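Subject: Re: [rerov-planning] Wrist cables and false collisions in the two-bin cell
List: rerov-planning
Date: 3rd April

On the list, Choi wrote:
> We see the planner reject grasps near the bin walls that the
> arm can reach by hand jogging. The log only says "start state
> in collision, link 6 / bin_front". Is anyone else on the new
> Rerov branch getting this? We have padding at the default.

Yes, we get it too, and I think I know where it comes from.

The collision model for link 6 on the new branch includes a cable envelope. It was one capsule on the old branch, and in January it became a swept volume that covers every wrist angle at once. For an arm out in the open that is fine. Inside a bin it means the planner thinks the hose sticks out on all sides at the same time, so anything close to a wall gets thrown out.

I ran 1,000 random grasp poses in our cell against both models, same seed, padding unchanged. The new envelope rejected 239 poses that the old capsule accepted. I replayed three of the rejected ones on the KUKA at low speed and the hose stayed clear of the wall each time — not proof, but enough to make me look harder. The hose and cables do take up real room at the wrist, so I would not just delete the envelope.

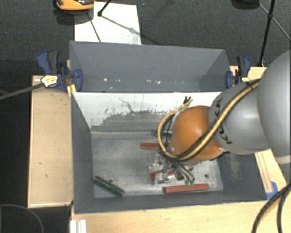
Welberg here. We tried deleting it last year and went back. The planner was happy, but the hose loop caught on the bin rim on the way out. If you change anything, please keep a check on the retreat move as well as the approach.

Agreed on the retreat, I have copied that in from the other thread so it stays in one place.

What I propose is to make the envelope depend on joint 6. Split the range into three sectors, keep one small mesh per sector, and swap it in when the state is updated. The hook is already there in the Fimon scene loader, it just never gets called after startup. Moves that cross from one sector to another would be checked against both meshes.

Until that is merged, you can set cable_envelope: capsule in the cell config to get the old behavior. Restart the planner after the change, a reload does not pick it up.

Choi, could you send the joint values for a few of your rejected grasps? Plain text is fine. I would like to add them to the regression set before I touch the loader.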